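Katanano Community Arts Room
Progress report to the Collado Fund
Covering the second period of the grant, through the end of March
Prepared by Benito Olmedo, program coordinator

Summary

The evening watercolor and lettering classes are running, people are coming to them, and most of the money is where the budget said it would be. The sink is a separate matter and gets its own section below. I have kept to the headings in your reporting template except for "Synergies," which I left out after looking at it for a whole afternoon.

Enrollment and attendance

We offered 23 sessions in this period and held 20. Two were lost to the ice storm and one to a locked front door, about which the building manager and I have since exchanged keys and a number of emails. The total attendance over the 20 sessions came to 537 visits, counting each person each time they came. Our target in the application was 400. I would like to claim foresight for beating it, but the target was set by me at a kitchen table, late, with the portal closing at midnight, and I picked a figure I thought I could live with.

Beginners' Watercolor is the class that fills. It has had a waiting list since the second week, and we have moved it to the larger room. Brush Lettering does well before holidays and sags right after them. Drawing From Life, which in our case means drawing from pears, has a small and extremely loyal following who have asked me, in writing, to consider other fruit. I have approved a squash.

The Saturday-style family workshop proposed in the application has not started. Families told us they wanted it in the afternoon, and the room is let to a tap dancing group in the afternoon. We tried one joint session in adjoining halves of the building. The tap dancers were very good. The watercolors came out with a certain texture. We are looking at a late morning slot instead and expect to open it next period.

Who is coming

Your last letter asked for more detail on who we reach. The sign-in sheet asks for a zip code and how people heard of us, and both columns are optional, so please read what follows with that in mind. Most people live within walking distance or one bus ride. The flyer at the pharmacy is mentioned more than anything else we have done, including the website, which cost a good deal more than the flyer. Several people wrote "my sister." I don't know whether this is one sister.

We have more retired people than we planned for and fewer teenagers. The teenagers who do come go to Brush Lettering and are better at it than the adults by the third week, which the adults have taken fairly well. To bring in more of them, we have asked the high school to put the class on its activities list. They have agreed in principle and are waiting for a form. I have sent the form. They are waiting for a different form.

Teaching

Both instructors from the first period are still with us. We added a short refresher at the start of each term on the care of brushes and the layout of a work place, because supplies were wearing out faster than the budget allows and because half the room had no idea where to put anything down. The rule now is one white board to work on, water and brushes in the middle, and everything else on the shelf. It took two sessions to get used to, and breakages have dropped to nearly nothing. 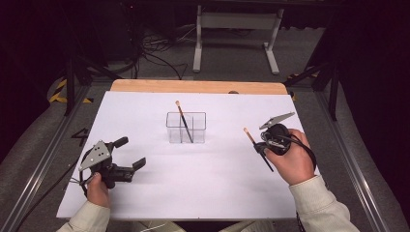 A brush in one of the clear divided containers, on a white work board.

The instructors also asked for written lesson outlines, so that a substitute could step in when somebody is sick. We have 20 of these. They vary in style. The outline for "Mixing Greens" runs to four pages and has footnotes. The outline for "Skies" says "wet the paper, be brave." A substitute has used both and preferred the second. I am working with the instructors on something in between.

One thing we did not plan and would like to keep is the last quarter hour, when people put their work out on the long table and walk past it. It began as a way to let things dry. People now stay late for it. We do not give critiques during this time, although one regular does say "hm" in a range of tones, and newer students have learned to tell them apart.

The sink

The application described the sink as "functional." I wrote that, and at the time it was. In the first month of this period it began draining at a pace you could follow with the naked eye, and then it stopped. A plumber found a plug of dried paint, plaster and what he called "hair, but old." The plaster predates us. I make no statement on the hair.

The repair used up most of the contingency line. We then bought a settling bucket so that paint water stands overnight before anything is poured off, and we put up a sign. The sign was ignored. We put up a larger sign. One of the lettering students then offered to redo it in a proper hand, with a flourish on the word "bucket," and compliance has been excellent ever since. I offer this to the Fund as our clearest evidence so far for the practical value of the arts.

Equipment and supplies

The Flivent lamps are up over both rows of tables and give a steady, even light. Students noticed at once. One of them also noticed the color of a painting she had been working on for a month under the old tubes, and started over.

The drying rack from Zalton arrived in two shipments. The first held the shelves. The second, much later, held the thing that holds up the shelves. In the meantime we dried paintings on the windowsills, the piano, and for one evening the stairs, which I would not repeat. The rack is now assembled and leans very slightly to the left. The supplier has been told. The supplier feels it is our floor. I have put a marble on the floor, and I regret to say the supplier has a point.

Paper remains our biggest running cost. Good watercolor paper went up in price again, and we now hand out the cheaper student sheets for exercises and the heavier sheets for finished pieces. There was some grumbling for a week or so. We also save offcuts for color tests, and there is a box of them by the door that seems to get fuller however many people take from it.

Money

Spending is within the approved total. By line:

Instruction: on budget.
Room hire: slightly under, thanks to the three sessions not held. The locked door was refunded after a discussion.
Supplies: slightly over, nearly all of it paper.
Equipment: on budget, with the rack now paid for in full.
Publicity: under. The pharmacy does not charge us.
Contingency: see "The sink."

We ask permission to move $400 from publicity to supplies for the coming period. This would cover the paper increase and leave enough for a second printing of the flyer, which we would like to put in the laundromat as well. If the Fund prefers that publicity money stay in publicity, I understand, and will try to think of something to publicize.

What has not gone well

Your template is right to ask for this. The family workshop is late, as noted above. The teenagers are still few. Our feedback cards came back in decent numbers but told us less than I had hoped, because I had set the questions up as a scale from one to five and forgotten to say which end was good. Around half the class appears to have guessed one way and half the other. The comments in the margins were more useful. "Warmer room please" came up often, and we have spoken to the building about the heating. "More pears" came up once, from somebody I believe I can identify.

I should also report that the end-of-term show was smaller than described in the application. We had planned to hang it in the branch library, which then closed for work on its roof. We used our own hallway. It is a narrow hallway, and visitors had to go through it in one direction, like a car wash. They were good-humored about it, and a few people went around twice. Two paintings were sold, by students to other students' relatives, and we took no share of it.

Plans for the next period

Open the late morning family workshop, with the tap group's timetable pinned up where I can see it.

Get on the high school activities list. I have asked for all of their forms at once.

Hold a second show, either in the library if the roof is finished or in the hallway with a better plan for coats.

Write the missing lesson outlines for the lettering class, and bring "Skies" up to at least a paragraph.

Reprint the feedback cards with the good end marked.

A copy of the ledger, the sign-in totals by session, and the plumber's invoice are attached separately. The plumber's invoice includes a short remark in the notes box, which I have left as he wrote it. If the Fund would like to visit, Beginners' Watercolor starts at 6:30 in the evening, and the front door should be open. I have a key now in any case.

Benito Olmedo
Katanano Community Arts Room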